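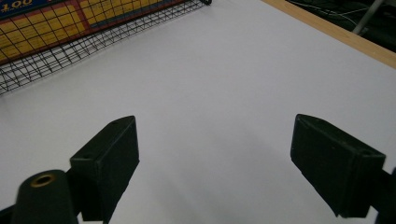 Tabletop, smooth matte white. Black wire mesh basket at upper left.

Work Surfaces and Storage: Gallery
Page maintained by Ching-wen Man

The Huvstead pages cover tabletops and the open storage kept on them. Each entry gives the surface first, then whatever stands on it. Dimensions come from the April stock sheet and are in centimeters.

Surface
White top, matte finish, 196 long and 65 deep. Matte tops show soft gray shading where a gloss top would throw back glare. Clean with a damp cloth and mild soap. No scouring pads.

Basket
Thin black wire, rectangular cells. A yellow panel or box with red grid lines and a dark blue band along the top shows through the mesh. Open wire suits flat boxes and printed card. Small parts need a liner.

Related galleries
Kivell: shelving and wall rails
Ho: drawer inserts
Fatis: long tops, 228 and over

Send corrections to the page editor with the gallery name and entry title.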